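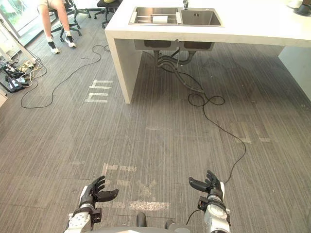

Beide Hände offen über dem Teppich, dahinter die Kücheninsel mit der Doppelspüle.

Prilska – Aufnahmen vom offenen Nachmittag

Liesmich, Stand April

Hallo und schön, dass ihr den Datensatz heruntergeladen habt! Ich habe den offenen Nachmittag in Zusstead mitorganisiert und hinterher die undankbare Aufgabe übernommen, alles in Ordner zu sortieren. Deshalb schreibe auch ich diese Datei, und deshalb ist sie etwas länger geworden als geplant.

Worum geht es?

An einem Dienstag haben wir unsere Küche für Besuch aufgemacht und den zweiarmigen Roboter vorgeführt, mit dem wir sonst unter uns arbeiten. Thema war alles rund um die Spüle: Teller, Abtropfgitter, Schubladen. Wer wollte, durfte sich eine Aufgabe wünschen (kleine Warnung an alle, die so etwas auch vorhaben: Kinder wünschen sich grundsätzlich Pfannkuchen). Die Durchläufe haben wir mitgeschnitten, und genau die liegen jetzt hier.

Was ist drin?

Insgesamt 153 Episoden, verteilt auf 6 Aufgaben. Dazu kommen 1411 Einzelbilder, die ich von Hand durchgesehen und mit einem kurzen Stichwort versehen habe. Jede Episode hat einen eigenen Ordner mit den Bildern der Kopfkamera, den Bildern der Kameras am Handgelenk und einer Textdatei mit den Gelenkwinkeln. Die Ordner heißen nach Aufgabe und laufender Nummer, mehr steckt nicht dahinter.

Bei den Handgelenkkameras müsst ihr euch erst einmal eingucken. Ein guter Teil vom Bild gehört immer der eigenen Mechanik, und was man von der Küche sieht, sind oft nur ein Stück Teppich und ein paar Griffe am Schrank. Ich fand das am Anfang furchtbar und finde es inzwischen ganz gemütlich.

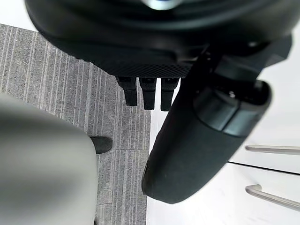

Amra Babić schrieb mir nach der ersten Fassung, sie würde die verdeckten Bereiche auf keinen Fall ausmaskieren, ihr Modell komme mit den festen dunklen Flächen besser zurecht als mit künstlich geschwärzten. Ich habe die Masken daraufhin in einen eigenen Unterordner gelegt. Nehmt sie oder lasst sie liegen, beides geht.

Wie lief die Vorführung ab?

Zuerst gab es eine kurze Einführung, dann 4 feste Durchläufe, danach war freies Wünschen dran. Gesteuert wurde per Teleoperation, also mit einem Menschen am anderen Ende. Das haben wir am Nachmittag auch jedes Mal dazugesagt, und trotzdem kam immer wieder die Frage, ob der Roboter das jetzt selbst entschieden habe. Nein, hat er nicht!

Am beliebtesten war mit großem Abstand die Telleraufgabe. Die Hand fährt von rechts über das Gitter, die Finger gehen am Tellerrand nach unten, und dann wird es im Raum ganz still – das hat bei jeder Gruppe funktioniert. In den Dateien heißt die Aufgabe schlicht "teller_gitter".

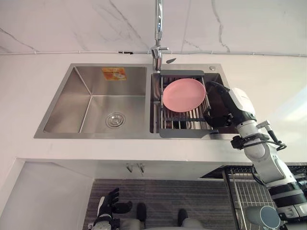 Als Start gilt dabei der Moment, in dem der Arm losfährt, und als Ende der, in dem die Hand wieder frei ist. Abgebrochene Versuche habe ich dringelassen und in der Liste mit "abbruch" markiert. Wer nur saubere Griffe braucht, filtert danach und ist in einer Minute fertig. Ich würde sie aber behalten, gerade an den Abbrüchen habe ich beim Durchsehen am meisten gelernt (vor allem über meine eigene Ungeduld als Operatorin).

Bekannte Macken

Die Uhren der Kameras laufen leicht auseinander. Im Ordner "makowska" liegt das kleine Skript, mit dem wir sie wieder zusammenbringen, benannt nach unserem Besprechungsraum. Gegenlicht gibt es auch reichlich, besonders wenn am Bildrand ein Fenster auftaucht, dann ist der Hintergrund stellenweise einfach weiß. Und die Schrankfronten sind hell und spiegeln ein bisschen, was unsere Tiefenschätzung gar nicht mochte.

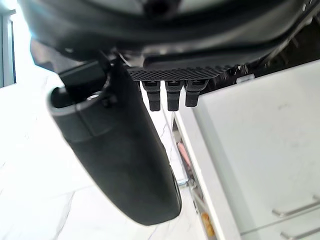 Zlatko Kadrić fragt, ob man die überstrahlten Bilder nicht besser gleich weglassen sollte, in seiner Küche scheine schließlich auch mal die Sonne und er wisse trotzdem nicht, was er mit ihnen trainieren solle. Ich lasse sie drin, lieber Zlatko, aber es gibt jetzt die Spalte "hell" in der Liste, damit kannst du sie rauswerfen.

Nutzung

Für Forschung und Lehre frei, bitte mit dem Hinweis "Prilska, offener Nachmittag Zusstead". Wer etwas Kommerzielles vorhat, meldet sich vorher bei Bodico, dort liegen die Rechte an den Aufnahmen. Fehler in den Stichwörtern dürft ihr mir gern schicken, am liebsten mit Ordnernamen und Bildnummer, dann kommen sie in die nächste Fassung.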